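Section 4. Plating and Serving Single Pieces

These steps cover service from the Kollow tables. Read Section 3 first if the tables have not been joined yet.

1. Wipe the tabletop with a damp cloth and dry it with a clean towel.

2. Take one small plate for each guest. Check the rim for chips and set any damaged plate aside.

3. Slide a flat spatula under the piece and lift it from the tray. Do not grip it from above, as the topping marks easily.

4. Lower the piece onto the middle of the plate. Lay long pieces flat, with the topping facing up.

5. Set the plate down well in from the table edge.

Note: Use a plate with a raised rim for anything glazed. 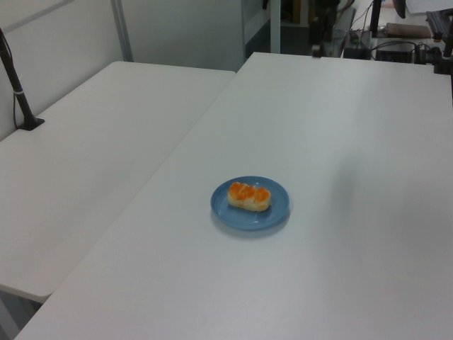 Can pieces be plated before the guests arrive?
Plate them up to 29 minutes ahead and keep them under a cover. After that, glazed toppings start to lose their shine and the base may go soft.

6. Carry no more than two plates at a time, one in each hand.

7. When service ends, scrape the plates and stack them by size. Keep each stack to 32 plates or fewer.

Caution: Do not place hot trays directly on the tabletop. Use a trivet under any tray that has come from the oven in the last 4 minutes.

Caution: Keep sauces and syrups away from the seam between tables. Spills there are hard to reach with a cloth.

Replacement plates are sold by Troltuneck in cartons of 100. Send orders to Chantal Hiebert. For table parts, write to Wayne Cloutier.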